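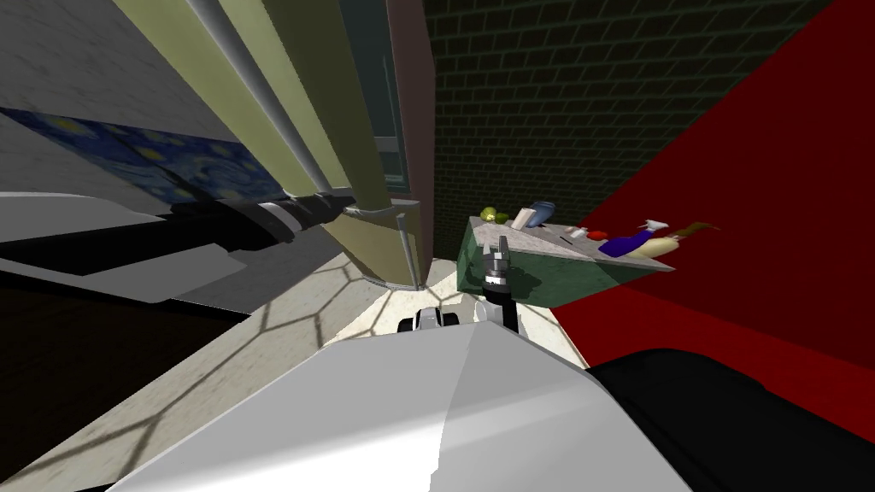

Why does a robot need to practice in a pretend kitchen, a reader in Sendonton wanted to know, when there are so many real ones to use?

I love this question, and I get to answer it because pretend kitchens are my job! I work at Lonholm, and I help build a program called Akska. It's a bit like a video game with a robot as the player. The kitchen at the top of the page was made by a computer, and so was the robot in it, right down to the fingers.

If a pretend robot knocks over a pretend cup, I press a button and the cup is back. In a real kitchen I'd be hunting for the broom. And I can run lots of kitchens at once. Akska has 1580 of them now, with different walls and floors and different things on the counters. One of mine even has The Starry Night hanging on the wall. (I spent far too long choosing it.)

How does a robot know what it's looking at?

When you look at a counter, you see a pear. A robot's camera gives it a huge grid of tiny colored dots called pixels. There's no label on any of them saying "pear." Part of the software has to work out which dots belong together and what they might be. We call that part perception.

Perception gets things wrong quite a lot at first. A banana seen from the end doesn't look much like a banana. A bottle lying on its side is a different shape from a bottle standing up, so we put some of ours on their sides on purpose. Each thing we want the robot to know, we show to it in 600 pictures, from up high and down low and tilted at funny angles. Try it with your own cup! Put your head sideways on the table and look at it. You know it's still a cup, but the dots your camera would take have all changed.

How does it decide where to move?

Next comes planning. Ours is done by a piece of software called Horgan, and I think of it as the part that says, "Okay, how do we get from here to there without bumping into anything?"

Look at the two short gray fingers in the picture. They're just under the front lip of the countertop, and the pear is up on top. If you wanted that pear, you couldn't go straight up, because the counter is in the way. You'd pull your hand back, lift it, and then reach over. You do it without thinking — Horgan has to work out every bit of it.

It does this by trying out paths in its memory before any motor turns. A path that goes through the counter gets thrown away. So does one that would bang the elbow on a cabinet. For one reach last September, Horgan threw away 146 paths before it found one it liked, and the whole thing was over before I'd picked up my sandwich.

And then who moves the arm?

The last part is called control. Planning says "go there," and control tells each joint how far to turn and how fast. Then it checks, many times every second, whether the arm is where it ought to be. If it's a tiny bit off, control nudges it back. You do the same thing when you carry a very full glass of milk across a room.

Something to try

Ask a friend to close their eyes, and put a cup on the table. Now guide your friend's hand to the cup using words only, such as "up a little" or "left, left, stop." You're the planner and your friend is the arm. My first go took 13 instructions, and I forgot to mention the edge of the table. Ouch! Use a plastic cup, please.

Keep sending me your questions. The next batch gets answered on 20th October, and I already have a very good one about whether robots can fold socks.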